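Handout 8: Learning from demonstrations, and why we cut the clips short
Last updated: August
14 comments · 20 shares

Okay, picking up where we stopped last time. Dwayne Doucet asked me after class why we bother with a wrist camera when there's already a perfectly good view from the head, and I gave a lousy answer because I was packing up my laptop. So let me try again!

The head view tells the policy where things are on the table. What it's bad at is the last little bit before contact, when the hand itself gets in the way of the thing it's reaching for. The wrist view has the opposite problem. You get the fingertip and its grip pad nice and big, you get whatever is right up against the fingertip, and then you get a whole lot of room that has nothing to do with the task (plants, shelves, people walking by).
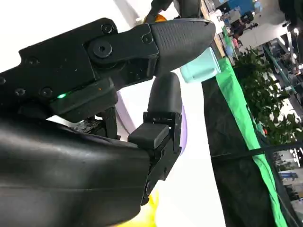 So the policy has to learn what to ignore, and with a small set of demonstrations it often learns the wrong thing. My first try with the Irnby data had 300 demonstrations, all recorded in the same corner of the lab, and I was really pleased with it until Rosalie Rüegg moved a lamp. I'm not kidding, one lamp. Success on the pick step went from 20 out of 20 down to 11 out of 20.

Now, the method. We call it short-window cloning, and Arben Kelmendi wrote the version you'll use in the lab. Ordinary behavior cloning takes the pictures and joint angles at one moment and predicts the next action. Ours predicts a chunk of 8 actions, runs the first few, looks again, and predicts a fresh chunk. Where two chunks overlap we average them, with more weight on the newer one. Jasmina Petkov likes more weight on the older one (smoother motion, she says) and you should try both, it's a one-line change in the config.

The other piece is crop dropout. During training we randomly blank out the outer part of the wrist view, so the network can't lean on the background. The head view we leave alone, since the layout of the table is exactly what we want from it. Think of a setup with a plate in the middle and a toy pumpkin on each side: the policy needs to know which pumpkin is on which side, and that's a head-view question. It also needs to know which hand should move, and I'd much rather it got that from the layout than from some accident in the training order.

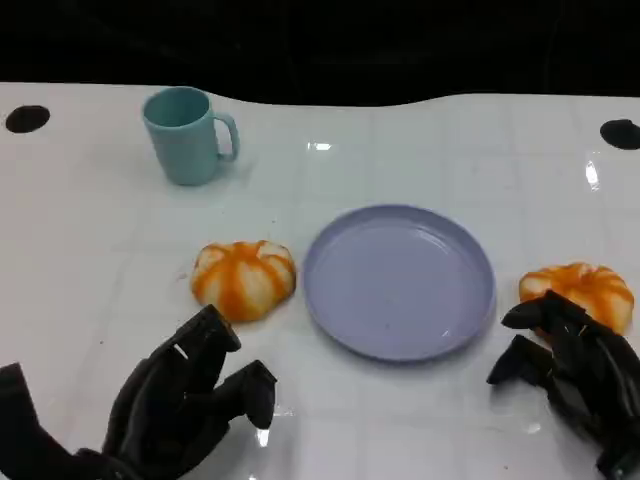
Fig. 2. Head view: plate, mug and two toy pumpkins, with both robot hands in view.

With crop dropout on, the lamp test came back up to 18 out of 20. I'd love to tell you that settles it, but that's one task and one lamp! Nahuel Ibarra is rerunning it with different objects and I'll post his numbers when I have them.

For the lab, train once with crop dropout and once without, same seed, and bring both curves. If your loss looks great and the hand still misses, check the camera timestamps before you touch anything else. I lost an entire afternoon to that one.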